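De : l'équipe de jour, salle 2
À : liste Rirkosside-ateliers
Date : 07/06/2022
Objet : Re: [ateliers] Poste de dressage, qu'est-ce qui change pour nous ?

Bonjour à toutes et à tous,

Je réponds en vrac, pendant que le café passe. Je reprends le message de Fimgate, car il pose les bonnes questions, y compris celles qu'on évite d'habitude à la cantine.

> Bonjour,
> On nous annonce pour la rentrée le même poste à deux bras
> que chez vous, monté par Plilix. La note de la direction
> fait deux pages et contient le mot « sérénité » à quatre
> reprises, ce qui nous inquiète un peu.
> Concrètement : qui fait quoi ? Est-ce que vous avez perdu
> des heures ? Et est-ce que ça met vraiment la table ?
> Merci d'avance,
> Les collègues de Fimgate

Les heures d'abord. Non, personne n'en a perdu. Elles ont déménagé. Avant, on préparait les plateaux debout, à la chaîne, en parlant du week-end. Maintenant une personne par équipe est « référente de poste » : elle dispose la vaisselle, lance l'essai, regarde, note, remet tout en place et recommence. La prime de référente n'existe pas encore. Le badge, si, et il est très joli.

Est-ce que ça met la table ? Ça dépend de ce que vous appelez une table. En mai, l'objectif fixé par Hoekstra était de 500 essais. On en a fait 96. Il faut dire que l'objectif avait été calculé par quelqu'un qui n'a jamais vu un bras réfléchir devant une petite cuillère. Les assiettes lui conviennent mieux, à condition qu'on ne les lui glisse pas trop loin dans un coin. Les tissus, c'est selon l'humeur : un pli, et on repart pour un tour.

Ce qui change le plus, c'est le genre de fatigue. On a moins mal aux épaules, je le reconnais sans me faire prier. En revanche, surveiller une machine lente demande une patience que ni l'école hôtelière ni mes enfants ne m'avaient apprise. Demandez des tabourets tout de suite, avant l'installation. Nous, on les a demandés après, et la demande porte le numéro 3882 ; j'ignore où en est la 3881.

Deuxième point à négocier : le vocabulaire du registre. Chez nous, tout raté était classé « erreur opérateur », faute d'autre case. L'opérateur, c'est nous. Il a fallu trois réunions pour obtenir une case « bras », et elle se remplit très bien.

Pour ceux qui n'ont jamais vu le poste autrement que sur la plaquette, voici à quoi ressemble le quotidien :

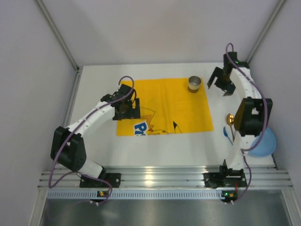

Poste de la salle 2 : le tissu jaune, le gobelet, les deux cuillères, et les pinces encore vides.

Vous noterez que la vaisselle n'a rien d'industriel. On l'a choisie dépareillée exprès, après avoir constaté que nos pensionnaires, eux, ne mangent pas dans un catalogue. C'est d'ailleurs la seule décision qu'on nous ait laissé prendre entièrement, et j'en suis assez fière.

Dernière chose : exigez que la formation se fasse sur vos horaires. La nôtre tombait pendant le service de midi. On a donc appris à se servir de la machine qui devait nous faire gagner du temps en courant entre elle et les chariots.

Si vous voulez venir voir, prévenez deux jours avant. Apportez un tabouret.

Bien à vous,
La référente du matin, Rirkosside

--
Pour se désabonner de la liste, écrire à la liste. Oui, on sait.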